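# Ovico: is the second album really delayed?

**Natsumi Takeda**

Hello everybody. I am a fan of the pop group Ovico since their first album, "Gela". In November the singer said on the radio that the second album has 12 songs ready, but on their page the release date is now removed. I also have a ticket for the show in Tedavville, and I don't know if they will play new songs there or only the old ones. Does somebody know if the album is moved to next year? And is the special vinyl still possible to order? I paid nothing yet.

**Adeel Bugti**

I can answer a part of this. The date was removed because they changed the label. Their new label is Değirmenci, and it wrote in its newsletter that the recording is finished but the mixing is not. Four songs are being mixed again from the beginning. No new date was given, so I would not believe the dates you find on shop pages. Shops often put a date only to fill the box.
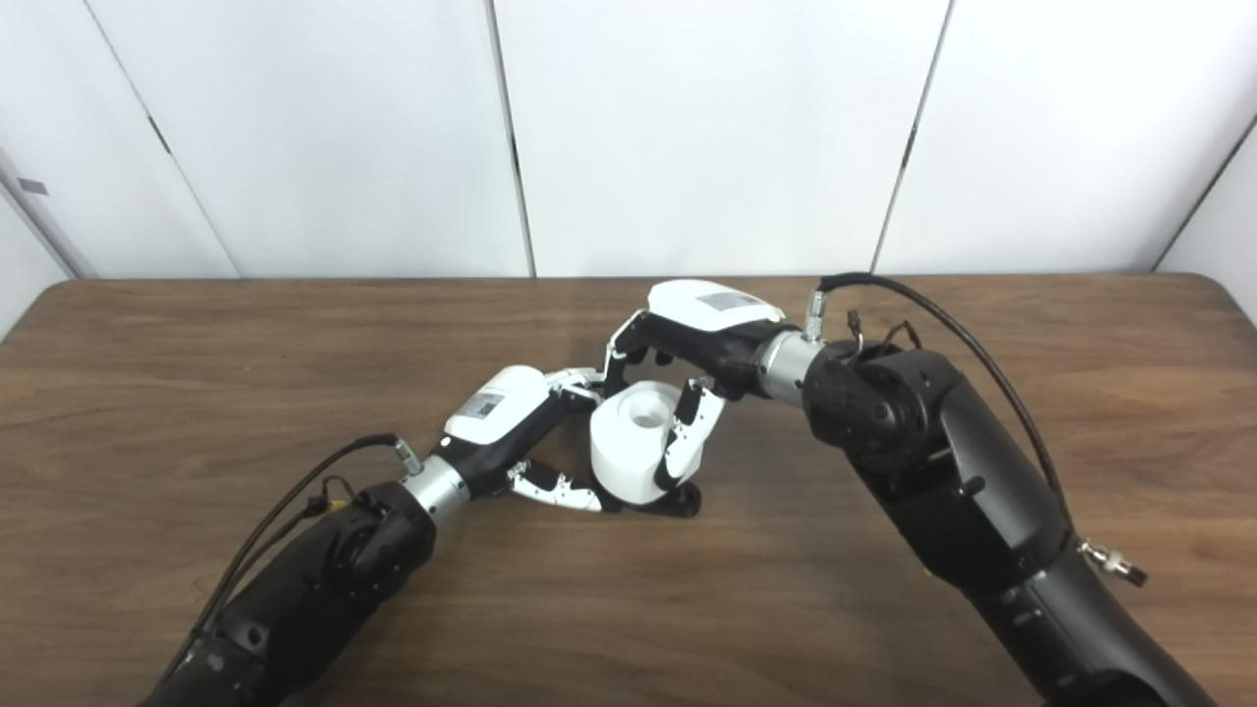 About the vinyl: the first order was for 200 copies, and when I looked last night there were 49 left. You pay when you order, and they send it when the album is out. If you cancel before that, you get the money back, but without the card fee.

For the show, I was at the one before yours. It lasted some 52 minutes, which I found short for the price. They played two songs I did not know, both slow, and the singer said the second one has no title yet. The rest was from "Gela", in almost the same order as on the record.

**gela_forever**

they ALWAYS delay, the first one was late too. just go to the show and buy the shirt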